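Utosby Library Opens Repair Evenings for Old Furniture

Residents of Utosby can bring their damaged chairs, small tables and cabinets to the town library from October. The library and the joinery shop Fodadska will hold repair evenings in the ground floor hall, where people can learn to fix their own furniture with help from skilled workers.

The evenings start at 6 p.m. and finish at 9 p.m. Each evening has room for 27 visitors, and a place must be reserved at the library desk or by telephone. Participation is free for holders of a library card. Others pay a fee of 60 kroner, which covers glue, sandpaper and wood oil.

The idea came from the neighboring town of Sondside, where similar evenings were arranged during last winter. According to the library there, 644 pieces of furniture were brought in during the season. Most of them had simple faults, such as a loose leg, a door that did not close or a drawer without a handle. The Sondside library has lent its list of tools to Utosby, and also its booking forms.

Fodadska will send two joiners to every evening. They will first look at the furniture together with the owner and say if the repair is possible in one visit. Larger work, for example new veneer or a broken frame, can be discussed, but it will not be done in the hall. Upholstery is not included this autumn. The library hopes to find a teacher for it after the new year.

Visitors must be able to carry their furniture in by themselves. The elevator cannot be used for this purpose, but the door toward Foley Street will be open and there is a short ramp. It is permitted to stop a car outside for unloading. Furniture cannot be left in the library overnight.

The first evening will be about cabinets and their doors. Hinges, locks and worn surfaces are on the program, and the joiners will show how dark wood can be cleaned without harming the color.

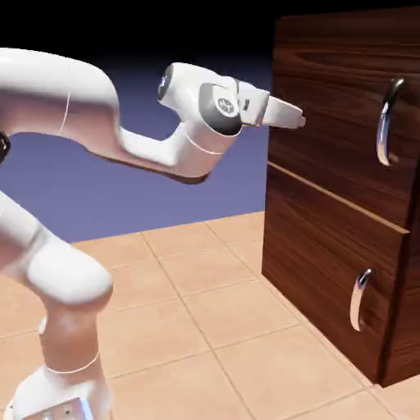
A dark brown wooden cabinet in a computer-made picture.

The library has also bought new books on woodwork and surface treatment. They stand on a separate shelf near the entrance and can be borrowed for four weeks. A set of hand tools can be borrowed for one week against a deposit of 115 kroner.

Reservations for the first evening are open now. Those who do not get a place can put their name on a waiting list at the desk.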